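Noise and Study Habits in Shared Accommodation: A Report on the Skaltham Residences

Module project report, second year

1. Background

The Skaltham residences house students from several departments in flats of between four and seven rooms. Each flat has one shared kitchen, and most have no other common space. Complaints about noise are dealt with by the accommodation office, which records them by block and by time of day but does not ask what the affected student was doing when the noise occurred. The present project was designed to fill that gap on a small scale. It considers where residents study, at what hours, and how far noise within the building leads them to work elsewhere.

The project was carried out over one term and completed in December. It was limited to two blocks, Fisach and Hollenstein. Fisach is the older building and has solid internal walls. Hollenstein was converted from offices, and its bedrooms are divided by lightweight partitions.

2. Method

A questionnaire was placed in the kitchens of both blocks and 41 completed forms were returned. Respondents were asked to name their usual place of study, to mark on a printed grid the hours in which they normally worked, and to rate disturbance from five listed sources. A space was left for comments. Of those who returned a form, 18 also agreed to keep a study diary for 7 days, noting each period of work, its location and any reason for stopping.

Forms were anonymous and carried only the name of the block. Diaries were collected in sealed envelopes. Sound levels were not measured, as the meter available to the department could not be booked for evening use.

3. Findings

The bedroom was the usual place of study for most respondents in Fisach. In Hollenstein the answers were more evenly divided between the bedroom, the library and the Vindico building, which stays open later than the library and has bookable desks on its upper floor.

Doors were rated the most disturbing source in both blocks. This was not expected. The group had assumed that music would come first, and the questionnaire gave it two separate lines for that reason. Comments referred repeatedly to the fire doors on the main corridors, which close heavily, and to the kitchen door in particular. Music was rated low in Fisach and moderately in Hollenstein. Conversation in kitchens was rated as a problem only by residents whose rooms adjoin them.

The diaries gave a slightly different picture. Noise was recorded as the reason for stopping work less often than tiredness, meals or the arrival of a friend. Where noise was given, the entry usually fell between 9 pm and midnight, and the student tended to stop for the night and did not move to another place. Several diary keepers wrote that the walk to the library was too long to be worthwhile after dark.

4. Limitations

The sample was small and self-selected. Students with strong views about noise may have been more likely to return a form. The diary period fell before the main coursework deadlines - a later week might have shown longer evenings of work and less patience with neighbours. The two blocks also differ in rent and in the mix of year groups, and the effect of the partitions cannot be separated from these factors.

5. Recommendations

It is recommended that the closers on corridor and kitchen doors in both blocks be inspected and adjusted where fire regulations allow. The accommodation office may also wish to add a question on location and activity to its complaint form. Quiet study space within Hollenstein would be welcomed by residents, although no suitable room was identified during the project.

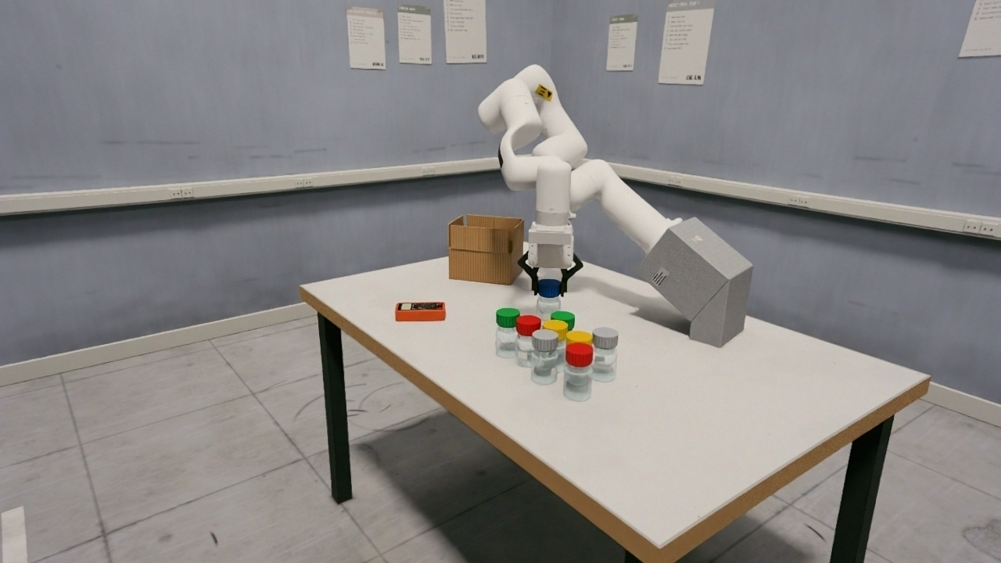

Figure 1. White robot arm on a table with an off-white top.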